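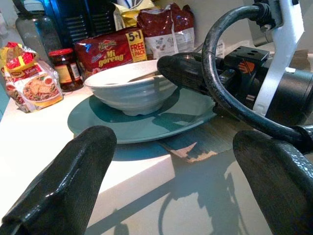
Figure 4.1 A bowl on its plate, seen from between the fingers of one gripper, with part of the other arm at the right.

Chapter 4
When the Log Says Nothing Happened

On 18 January 2022 a two-armed table-clearing robot at the Hesside test kitchen closed its gripper on a bowl and kept closing. The bowl broke. The fault log, which the maker had promised would catch "every unsafe contact", recorded a normal grasp.

Binico, the firm that built the controller, blamed a worn finger pad. Perhaps. Amra Petek, the engineer asked to review the fault, went back through 267 earlier grasps and found the force limit had been passed in almost 400 separate readings. None had raised an alarm. A pad doesn't explain that.
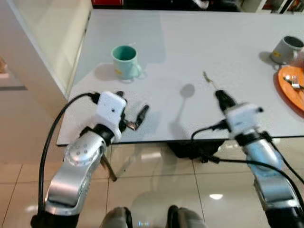 Figure 4.2 The two arms at the table's near edge, with mugs, a plate and cutlery on the white top.

Be wary of any safety figure that comes from the same sensor it is meant to check. In this chapter we look at 3 questions Petek put to Binico, and at how poorly the first replies answered them. Section 4.1 covers force limits and who sets them. Section 4.2 deals with cables, which get far less attention than they should.

Before you read on, write down what you would want a fault log to record, and keep the list for Section 4.3.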